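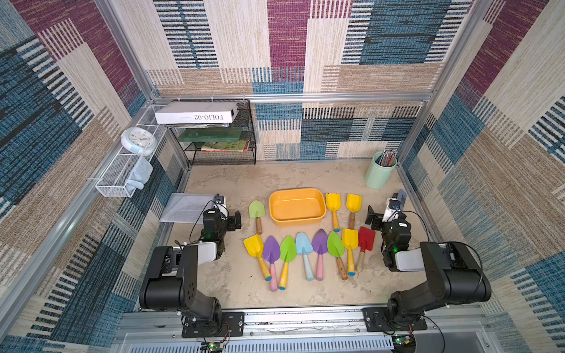
Figure 7.1 A two-arm sorting cell, with hand tools set out around the tray.

Chapter 7
Care of the Two-Arm Cell

A cell that sorts mixed hand tools asks more of its maintenance staff than its size suggests. The arms are light, the table is small, and most faults begin in places that are easy to pass over: a base plate screw, a cable at the wrist, a tray that has moved since the last calibration. This chapter sets out the routine used at the Neltulville training shop and assumes that the reader has completed the lockout exercises in Chapter 4.

The cell in Figure 7.1 carries both arms on grooved aluminum profiles along the near edge of the table, with a slotted cable duct below them. The arrangement keeps the bases within reach of a technician standing at the front. It also means that a loose profile will disturb both arms together, and a fault that appears in the two arms on the same day should be traced to the mounting before any joint is opened.

Inspection begins with the power off. Check the base plate screws against the torque sheet, then follow each cable by hand from the base to the wrist. A cable loop at the wrist must be long enough for full rotation — a tight loop will pull at its connector long before the jacket shows wear. Restore power only when the duct is clear, and confirm the indicator lights on the circuit boards before sending either arm to its home position.

Cadi Rees, who wrote the first version of this routine for Brorkance, required a full gripper check every 258 hours of operation. The interval is kept here. Section 7.2 covers the gripper check, and Section 7.3 covers recalibration after the tray has been moved.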